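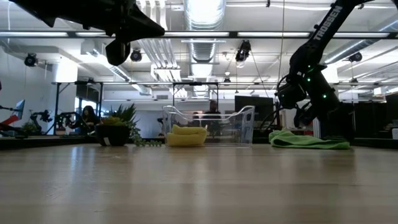 4.2 Rules for setting the table

Reading time: 10 minutes

We use cookies to remember your settings. Accept | Manage

The first thing we changed when we began writing down our house rules was the table, and we're still surprised by how much came out of it! Early towel sessions had been set up from memory. Each operator put the bin and the cloths wherever they felt right, which made it nearly impossible to tell later whether a policy had learned to fold or had only learned one person's habits.

The Totska rules split everything on the tabletop into three groups. Task objects are the ones the arms are meant to touch. Holders, such as a clear bin, may be touched but must not leave the table. Bystanders are things like a potted plant, left in on purpose so that the arms have to work near something they should leave alone. A session sheet names every item and its group before the arms are enabled, and anything not on the sheet comes off the table.

Transparent holders get a rule of their own. A clear wall shows whatever is behind it, including people at their desks, and it throws bright lines along its edges that move when the overhead lights change. We tried opaque bins in the first draft of the rules and the grasping numbers looked lovely, but the policies then did poorly as soon as a clear bin came back. The present wording asks for clear bins in at least 4 of every 10 episodes that use a holder at all.

Cloths may start folded or bunched. Both states have to turn up in a batch, and the starting state goes on the sheet in plain words: "folded, in bin" or "bunched, on table". We had a longer list of terms for a while (it ran to two pages) and operators disagreed over it constantly. Two words turned out to be enough for the Farahani checklist to be filled in the same way by different people, and that made the later analysis far more pleasant.

4.3 Rules for two-arm contact

Folding with two grippers raises a question that single-arm guidelines mostly skip: when does contact count? A finger can stand right beside a fold without bearing on it, while the other one presses down hard enough to dent the fabric. From a distance the two can look much the same. We therefore log each arm's contact separately, and a two-arm grasp is entered only when both have been confirmed.

Figure 3 shows the kind of moment the rule was written for, with the right gripper pressing the top corner of a folded towel and a fingertip of the left one close behind the opposite corner.

Figure 3. Two grippers at the ends of a folded teal towel. The fabric is pushed down under the right finger.
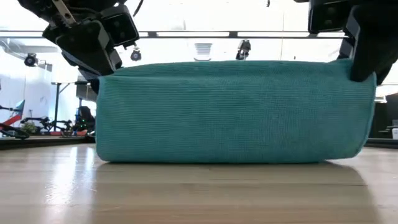

4.4 Checking the rules against recorded sessions

We went back over 664 recorded episodes and scored each one against the two sets of rules. Scoring was done from video and session sheets together, with the Komden viewer set to show both arms on one timeline. Where the sheet and the video disagreed, the video won and the sheet was marked for correction.

The most common fault was a missing bystander entry. Operators stopped seeing the plant after a few shifts, and it dropped off the sheet while staying on the table. A printed reminder beside the start button helped a great deal. Early calls on two-arm contact came next, nearly always in episodes with thick, many-layered folds, where a finger can sink some way into the cloth before the layers below begin to carry any load.

We also looked at how long the sheet takes to fill in. New operators needed several tries before it felt natural, but after 20 episodes most were filling it in while the arms went back to their home pose, so the rules added very little to the working day. That was the result we were happiest with - a standard people will follow on a busy afternoon is worth a lot to us.

Some points remain open. The rules say nothing yet about worn cloths, whose ribs flatten and whose colour fades with washing, and they treat every polished tabletop alike even though reflections of a bright towel differ from one finish to the next. Both are on the list for the next revision of the Totska rules, and we would welcome sheets from other labs that work with soft goods.

Contact | Copyright Index | Back to top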